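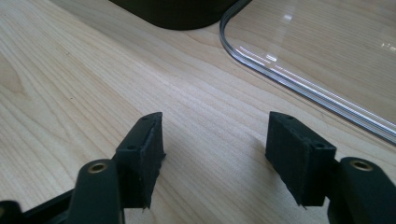 Finger pads wear out faster than any other part of a hand-held gripper, and the Dultent build went through its first set before the wiring was tidy. The tool is a pair of opposed fingers that a person carries to a job, closes on an object, and opens again, while a small board logs the width of the gap. Each finger is a black arm with a rectangular pad block at the inner side and a brass-colored threaded insert near the top of the arm. The inner faces have a dark, soft-looking facing, and on both sides the lower edge has begun to give: a ragged flap on the left, a torn sliver on the right. Most of the design changes over the winter started from that edge.

The build belongs to a shared workshop in Dakcombe, on the upper floor of a former seed warehouse. Members pay for bench hours and storage. I have had a shelf there long enough to fill it with failed linkages, and the gripper took over the shelf in December. The goal was modest. I wanted a tool that would record how a hand picks up light household objects, with enough repeatability that a small arm could later replay the motion. The arm is a separate build and has its own problems.

The first decision was the linkage. Two geometries were considered, a scissor pair and a parallel pair driven by a common rack. The scissor version needs fewer parts and prints in one afternoon, but the pad faces change angle as the fingers close. On a thin object, such as a sheet of card, the faces meet at the tips first and the object rotates. The parallel version keeps the faces square through the full stroke. It is heavier, and the rack has to be shimmed. I built both and kept the parallel one, mostly for the sake of the calibration, which becomes a single multiplication.

Printing the arms took three revisions. The first had its layers running across the bending direction and one of them split at the root during a squeeze test. The second was reoriented on the bed, which cured the splitting and introduced a warp along the long side. The third added a brim and a slower first layer. Surface finish was ignored throughout. Layer lines on the outside of an arm have no effect on grip, and sanding removes material from faces that are later used as references.

Threaded inserts were pressed in with a soldering iron fitted with a flat tip. The hole in the model should be slightly under the knurl diameter, and the exact figure depends on the printer. Test pieces are cheap. I printed a strip of holes in small steps, pressed an insert into each, and pulled them with a hook and a luggage scale until one held without bulging the wall. An insert that goes in crooked can be reheated once. After the second reheating the plastic around the knurl is too loose to trust, and the arm goes in the scrap bin.

The pad blocks are separate parts, fixed with small fasteners. This was the most useful choice in the whole assembly. Early versions had the pad molded into the finger, so that every change in facing material meant a new finger and a new calibration. With a detachable block, the facing can be stripped and replaced at the bench in under 40 minutes, most of it spent waiting for adhesive.

Facing material is still unsettled. I tried a closed-cell foam sheet first. It conforms well to curved objects, but it compresses a little more each day and the zero position drifts with it. A thin rubber sheet from a Loltedberg supplier held its thickness and lost on smooth plastics, where the objects slid under light pressure. A laminate of the two did best in the slip test. The test is simple: grip a weighted block at a fixed gap, tilt the tool slowly, and note the angle at which the block moves. I ran 200 cycles on each facing before measuring, as new material gives flattering results.

Edge failure came from the way the facing was cut. A straight cut flush with the block leaves the adhesive line exposed, and the tool is often set down or dragged at just that line. The current template wraps the sheet around the lower corner and ends it on the back of the block, out of the contact area. The cost is a slightly thicker corner — around 2 millimeters with the fold — and this must be entered in the geometry file or the recorded gap will be wrong near full closure.

The position sensor reads a magnet on the rack pinion through a board designed by Ulloa, the electronics group that shares our floor. Its output is clean once the magnet is centered. Centering was done by turning the pinion through a full revolution, plotting the error, and shifting the mount until the curve flattened. Before any recording session the fingers are closed on a gauge block, opened fully, and closed again. If the two closed readings differ, the usual culprit is a loose pad screw.

Version 9 of the arm file is on the workshop server, together with the facing template and the slip test sheet. The rack shims are not drawn yet. I cut them from feeler stock by trial, and the set that fits my rack will probably not fit another.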